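Notebook > Reviews > Kundomlow sim kit
October 30, 2025, Alun Gittins

Day two with the Kundomlow trial license, and I like it more than I expected! Loaded the tabletop pack and stuck with the wrist view (bowl first, fingers wide open). 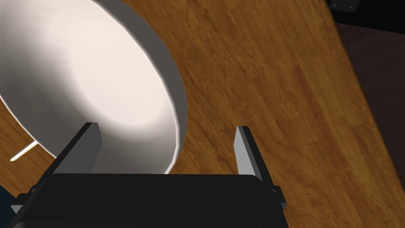 Ifans wants to know if the 700 a seat covers updates. I've emailed to ask.

Camera pitch is a plain slider, so I tipped the wrist right up past the table stuff.

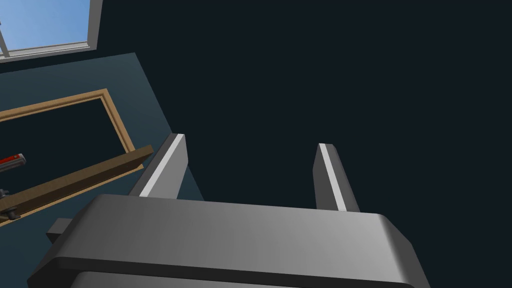

According to Gurora the old kit did all this too, only slower. Fair enough, but the old kit crashed on me 16 times!

Textures are coarse up close, and I'd love a sharper set
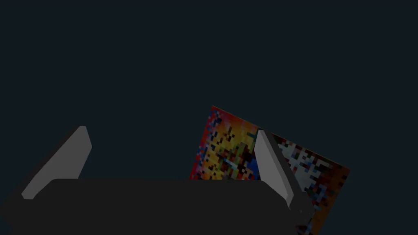
before we pay for the full pack at 870. Otherwise happy.

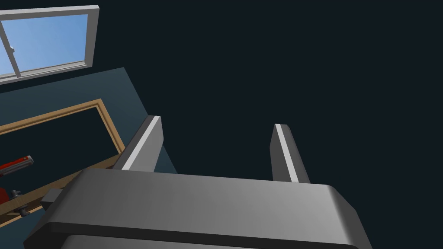
To do in November
- chase the quote
- try 2 arms at once

Contact: Kutivthorpe workshop | Back to top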